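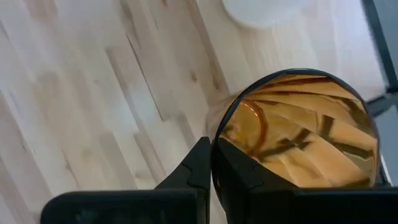
Fig. 1. Clear tumbler over a wood floor, seen from above and a little to one side.

Household Objects, Session 4: The Drinking Glass
Notes for the evening course, Tristelgate annex
Handout prepared by Solange Paiva

12 shares 3 comments

Last session was the chair, and several of you wrote on the feedback slips that you had hoped for something more advanced. So we move on to the glass. It has one moving part, the drink, and people have been getting it wrong for a very long time.

Please read sections 1 to 4 before class. Section 5 is homework. Bring one plain glass from your own kitchen, wrapped in something. A sock is fine if the sock is clean.

1. Names of the parts

We will use the same words for the same things, or the discussion turns into pointing.

Rim: the top edge, where the mouth goes.
Wall: the side. A straight-sided glass has one wall all the way around, though people insist on talking about "sides" as if it were a box.
Base: the bottom, often thicker than the wall.
Foot: only on glasses that have one. A tumbler sits on its base and has no foot. Kristof Wouters argued about this for most of last February and I am not reopening it.
Mouth: the opening. Also what you drink with, so say "opening" if there is any risk of confusion.

2. Looking into a glass

Most people believe they know what a clear glass looks like. Ask them to draw one and they produce two vertical lines with an oval on top and a flatter oval underneath, and possibly a straw. This is what a glass looks like on a sign for a café.

Look into one from above and things get stranger. In Fig. 1 the rim has gone almost black, and it is the heaviest line there is. The glass is clear and the floor behind it is pale, yet the edge of the thing reads as dark as ink. Light going through a curved edge gets bent away from your eye, and what is left looks like an outline somebody drew on. Students who paint a glass rim white because "glass is shiny" should spend some time with this.

Next, the base. You would expect it in the middle of the opening. It sits off to the left, as a curved amber ring, and only part of the circle shows. From a slightly slanted viewpoint the near circle and the far circle slide apart, and how far they slide depends on how tall the glass is and how much you lean. If you draw the base dead center you have drawn a plate.

Then the floor. Outside the glass the boards are light and well behaved. Inside, they come back as amber and tan bands, with darker brown diagonals where the seams of the planks have been pulled out of shape. Toward the upper right the bands spread like a fan. The floor has not moved. You are getting part of it through the base and part of it bounced off the inner wall, and the two do not agree.

Last, the wall itself. At the left there is a strip of it past the rim, with the floor showing faintly through and a slightly cloudy, pinkish-beige sheen over everything. Clear glass is seldom perfectly clear at an angle. Do not write to me to say the glass needs washing. It may or may not, and from this view neither of us can tell.

3. Color, and where it comes from

A clear glass has very little color of its own. It borrows. Put it over oak and it turns to honey, put it on a blue cloth and it goes blue, put it on newspaper and you can read bits of the news backwards. For this reason the old Cestard catalog showed every tumbler on gray felt. The photographs were accurate and nobody wanted to buy anything.

Wagner Pacheco, who taught this session before me, used to set the same glass on four different surfaces and ask the class which glass was the most expensive. The one on dark wood won every time. He did this for years and people went on being annoyed with him, quite rightly, as he was also charging them for the tea.

Try it at home with whatever you have: a cutting board, a towel, a magazine, the floor. Write down only the colors you see inside the opening. If you find yourself writing "clear," look again. Clear is a conclusion.

4. Handling and keeping

A short practical section, at the request of Pui-shan Tam, whose cupboard is apparently a concern to her.

Pick up a tumbler by the lower part of the wall. Fingers on the rim leave marks exactly where the next person drinks, and fingers inside the glass are how waiters lose their tips.

Do not stack straight-sided tumblers unless they were made to stack. They will go together beautifully. Coming apart is a separate skill. If two are stuck, put cold water in the inner one and stand the outer one in warm water, not hot, and wait. Twisting is how we lost the Prasberg set, and I would like it noted that I was in another room.

Rim up or rim down in the cupboard is a matter of upbringing. Rim up collects dust. Rim down puts the rim on the shelf and traps whatever smell the cupboard has. I keep mine rim up and rinse the ones at the back. Siham Ghoneim keeps hers rim down on a cloth and has views.

Dry with linen or a lint-free cloth. Hold the base in one corner of the cloth and turn the glass, pushing the rest of the cloth down inside with your thumb. If your hand will not fit, do not persuade it.

5. Homework

Stand your glass on a floor or table with visible lines: boards, tile, a striped cloth. Stand over it, slightly to one side. Draw only what is inside the rim. No outline of the whole glass, no table, no lemon.

Then move your head one hand's width and draw it again on the same sheet. Label the base in both drawings. Pencil is enough. Those who want color may use three pencils, and I do mean three, after what happened with the bowls.

Optional reading: Paulík, the chapter on vessels, up to page 33. After that he gets onto spoons and does not recover.

Next session: the drawer. Bring nothing. We have one.

Late homework goes in the tray by the stairs, with your name on it. There are 21 of you this term and I do not recognize everyone's tumbler.

Posted 5/17/18
Share this 300 views Leave a comment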